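Can It Clear the Table Yet?

My name is Ya-wen Liu, and I write about kitchen chores and the machines that should do them one day. For this page I chose two views of the work.
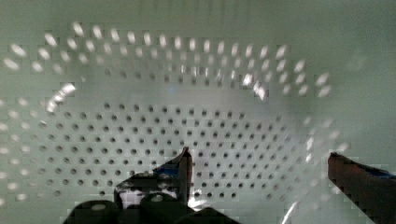

Inside a container with many holes, between the fingers.

Natália Torres wrote to me that a machine which needs 16 minutes for a table is no help to her, even if it works at night.

I would accept slow. A bottle in a tray, a bowl, a colander and soft food all want a different grip.
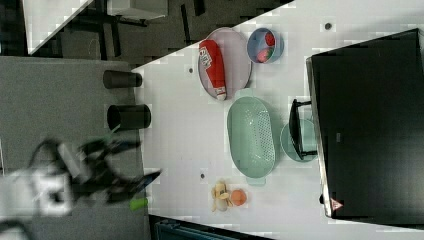
My answer for now is "not yet", and I will ask again next October.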